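We use cookies to improve your experience. By continuing you agree to our cookie policy. Accept / Manage

1/ ok so. spent the day at the asbestos cement settlement info session for the old Kaufmann pipe works and my hand hurts from writing. dumping notes here before I lose them. November 8, 2020

2/ Background for newer followers. Kaufmann made water pipe and roofing sheet out on the flats until it shut. Workers went home in their overalls. Partners washed the overalls. You know where this goes

3/ The trust now has 352 people registered. That's ex workers plus family members with a diagnosis. It does NOT include anyone who died before the deed was signed unless the estate lodged separately. Lots of people in the room hadn't been told this. It went very quiet

4/ Of the 352, paid so far: 96. That's it. The rest are "in assessment"

5/ Pouran Shirazi from the claims office ran the slides. Polite, clearly tired. Says the holdup is work history. Kaufmann's payroll cards were kept in a shed that flooded, so if you were a casual or came through a labour hire mob you have to prove you were there some other way

6/ Other ways they accept: union ticket, tax summary, a stat dec from two co-workers. Two co-workers!! From the moulding line. Half of them are dead, that is the entire reason for the trust

7/ Hashini Kodikara (her dad was on the lathes, died at 61) stood up and asked why a photo of him in the yard with the company truck behind him was knocked back. Answer was it "doesn't establish duration." She sat down again. Her mum held her hand the whole way thru

8/ Then breathing tests. You need a lung function report less than a year old. The nearest place doing them is three hrs drive each way and the travel subsidy is paid afterwards, on receipts. People on oxygen. Three hours

9/ A few of them have done that drive twice becuase the first report went out of date while the file sat in the queue. Asked Shirazi if an expired report would be honoured when the delay was theirs. "Under review." Asked when the review finishes. December

10/ Will be asking again in December

11/ On to the money, which is where it got loud. The lowest band pays a lump of 790 a year of proven exposure. One bloke did the sum out loud for his brother-in-law and then just said "that's the fridge and the rego"

12/ I want to be careful here, the higher bands are a lot better and meso cases are meant to be fast tracked. Meant to be. Sawsan Twal, who's been doing the legal clinic side, told me she has meso clients still waiting on a first phone call. Waiting on her to confirm how many before I put a number up

13/ Hidia owns what was left of the Kaufmann business. They tipped money into the trust and their statement today was one paragraph. "Without admission of liability" is in it. Nobody from the company came

14/ Also the site itself. Broken sheet still in the creek bank behind the old loading dock, I've seen it with my own eyes. Kids ride bikes down there. Council says it's Hidia's, Hidia says the parcel was transferred. I've put in a request for the title documents, 50 bucks fee, fine, paid

15/ Nazma Navaratnam, district nurse, probably the most useful ten minutes of the day. If you EVER lived with someone who worked there, tell your GP and get it written on your file now. Even if you feel fine. Even if you were a little kid. She's seen wives and daughters come up with it forty years on

16/ She also said write down names. Who you worked beside, which shed, which foreman, what years. Do it this week while the older ones can still check it for you. Put it in an envelope with your ticket number

17/ Correction to 8, the subsidy CAN be paid up front if you ring ahead and ask for the hardship form. It isn't on the website. Delphine Park rang and got it for her uncle, took her four goes. Ask for it by name, hardship travel form

18/ To those asking, no I'm not a lawyer, please don't send me your medical records. Clinic is the right place, they're free and nicer than me

19/ Couple of you asked for the recording. There isn't one, the trust said no. I have handwriting and a headache. Will type up the Q and A properly when I've slept

20/ Last thing. An old fella came up to me at the urn afterwards, worked the mixers for years, not registered. Didn't want to make a fuss. Said others were worse off. He could not get to the end of a sentence without stopping for air. If that's your dad or your pop, register him. Sit down and fill in the form with him

21/ ok bed. replies on, be kind in there
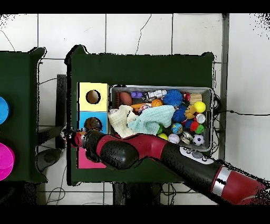
toy bin, basketball and all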